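Who Says So? How to Read News About Church Leaders

Some of the biggest news stories every year are about religion. A bishop quits. A church picks a new leader. People who have prayed in the same building all their lives stop talking to each other. Grown-ups get very worked up about these stories, and some of them only read the headline.

You can do better than that. All you need is to be a little hard to convince. 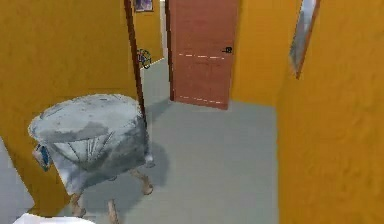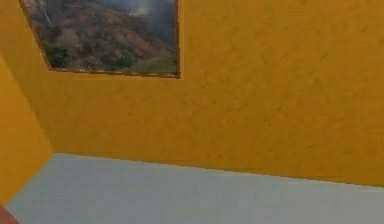 Computer-made pictures: a side table with a rounded top, then a framed picture on a mustard-yellow wall.

Start with a headline

Say you open a paper and see this:

BISHOP'S FRIENDS FEAR HE WILL STEP DOWN

It sounds like big news. Now read it slowly. Did the bishop say he was going to step down? No. Did his friends say so? Not quite. The headline says they fear it. You can fear that it will rain on your birthday, and it may still be sunny.

A headline has a hard job. It has to fit in a small space and it has to make you want to read the story. Often the reporter doesn't even write it. An editor does, sometimes in a hurry. So a headline is a fair place to start and a bad place to stop.

What is a source?

A source is a person or a piece of paper that a reporter gets facts from. If the bishop stands up in church and says "I am leaving in December," he is a source. So is a letter with his name at the bottom.

Then there are sources with no names. You will see them called things like these:

"a person close to the bishop"
"someone who was in the room"
"church insiders"
"observers"

Reporters sometimes have a good reason to leave a name out. A priest or a church secretary could lose a job for telling the truth. A good reporter knows exactly who that person is and has checked what he or she said. But you, the reader, can't check. You are being asked to trust the reporter, so it makes sense to ask how much trust the reporter has earned.

"Observers" is the one I like least. Anybody with eyes is an observer. When a story says "observers believe the church is in trouble," it might mean a professor who has studied that church for years. It might mean two people the reporter had lunch with.

A story from Brorkow

Torquil Tosh was the bishop of Brorkow, and he wanted to close 4 small churches because so few people came to them. The closest one to my house was in Provby, so I followed the news about it.

One paper wrote that "the faithful are furious." Another wrote that "most churchgoers accept the change." Both stories came out in the same week. How could they both be right?

I read them again with a pencil. The first paper had talked to seven people, and all of them were standing outside the Provby church holding signs. Of course they were furious. That's why they had signs! The second paper had talked to two people, and one of them worked in the bishop's office. Neither paper had talked to enough people to know what "the faithful" or "most churchgoers" thought.

Nobody had lied. Each paper had found some real people with real opinions, and then stretched them to cover everybody.

Esther Masanja, who edits a small church newspaper in Chisholm, told me she keeps a list of words her writers have to defend before she will print them. "Most" is on it. So are "many," "growing" and "crisis." If a writer puts down "a growing crisis," she asks how big it was last year. Usually there is a long silence, she said, and then the writer takes out both words.

I asked her if church newspapers were more honest than the regular kind. I thought she would say yes. She said a paper paid for by a church has its own trouble, since it isn't easy to print bad news about the people who pay the bills. I thought that was a pretty good answer, and I trusted her a bit more after it.

Whose side is the paper on?

Some papers like old ways of doing things. Some like new ways. Most readers know which is which, and they expect the paper to stay on its side.

That doesn't make a story false. A paper can dislike a bishop and still get its facts right. It can love a bishop and get them wrong. You still have to look at the facts one by one, and that takes longer than cheering or booing.

Watch the small words, too. A bishop can be "firm" or "stubborn." He can be "open" or "weak." He can "say" something or "admit" it. If I write that Bishop Tosh admitted he had lunch, you will start to wonder what was wrong with the lunch.

Fact or guess?

A fact is something you could check. "The bishop is 70" can be checked. A guess is something you can't check yet. "The bishop will be remembered as a failure" is a guess about what people will think years from now, and the writer doesn't know that any more than you do.

Guesses are allowed. Opinion pages are full of them, and some are smart. The trouble starts when a guess is dressed up to look like a fact. Look for "is sure to," "is bound to" and "everyone knows." When I see "everyone knows," I usually find out that I don't.

Try it yourself

Find a news story about a church, a mosque, a temple or a synagogue – any one will do. Ask a grown-up for help if you need it. Then take a pencil and do this:

Draw a line under every name.
Circle every source with no name.
Put a question mark next to "many," "most" and "some say."
Put a star next to anything you could look up.

Then look up one of the stars. If it checks out, good. Go look up another. And do the same with this page, please. You have only my word for it that Esther Masanja keeps that list.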